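Flincombe Shared Kitchen – Tables, Cutlery and Labels: Frequently Asked Questions

Last revised 2022-06-20. Questions not covered below go to Harriet Pruitt at the front desk.

What are the tabletops made of?
The tops have a faux-marble finish. It is a printed surface under a gloss coat, so treat it as you would any coated board. The colour varies a little between tables. Orange and grey veining is part of the pattern and won't scrub out.

What can I clean them with?
Warm water, a drop of dish detergent and a soft cloth. Dry straight afterwards. Scouring pads, cream cleansers and anything containing bleach will dull the gloss, and a dull patch can't be polished back.

Can I put a hot pot directly on the table?
No. The coating is rated to 85 degrees Celsius, well below the temperature of a pan off the stove. Trivets are in the second drawer.

The trim is coming away from the edge of my table. Should I glue it?
Please don't. Press it back by hand, put a strip of masking tape over it and note the table number in the maintenance book. Ignacio Thibodeaux refits trim with contact adhesive, and household glue has to be scraped off first.

How should a table be set for the evening meal?
Fork to the left, spoon and knife to the right, handles in line with the near edge of the table and roughly 4 centimetres in from it. Dessert spoons go on the right with everything else. The older arrangement, with the spoon across the top of the plate, was dropped in April when the wider plates arrived.

Which way should the spoons face?
Bowl up and pointing away from the diner. Pick cutlery up by the handle, including when you are clearing.

What are the paper labels for?
They mark where things go while a table is being set. Use the small white ones from the Nesard roll. Place them printed side up towards the back of the table, clear of the cutlery, and pick them up before food is served.

Will the labels mark the surface?
Not if they are laid down loose. Stuck down, they lift cleanly for a day or so, after which the adhesive hardens. Residue comes off with a little cooking oil left on for ten minutes, then detergent. Don't use a blade.
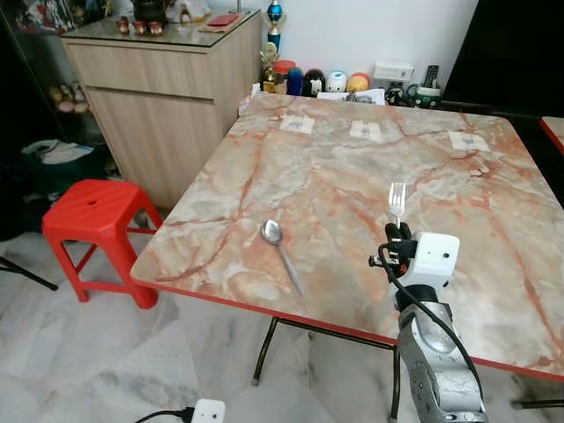
Forks and spoons are stored separately, forks in the left-hand tray and spoons in the right. The trays are Fekete pattern 447, and replacements from other ranges won't fit the drawer runners. If a tray is full, start a second one – don't mix the two.

The cutlery has come out of the dishwasher with spots on it. Is it still clean?
Usually, yes. Spotting on stainless steel is mostly mineral residue from hard water. Wipe with a cloth dampened with white vinegar, rinse and dry. Brown specks are another matter: set those pieces aside for Brigitta Ortner, who checks them for surface rust.

Can I stand on the plastic stools to reach the top shelf?
No. They are for sitting on. The step stool is behind the pantry door.

How are the plastic stools cleaned?
Same method as the tables. Wipe the crossbars as well, as they collect crumbs and tend to get missed.

A table rocks. What should I do?
Check the feet first. The black metal legs finish in small end caps, and a missing cap accounts for most of the wobble reported to us. Spares are in the jar marked Skudness. If all 4 caps are present, the floor is the likely cause, and moving the table a few centimetres will normally fix it.

Can I leave things on the counter?
Only until the end of your booking. Haiyan Long clears the counters each evening, and unnamed items go into the lost property tub by the front desk.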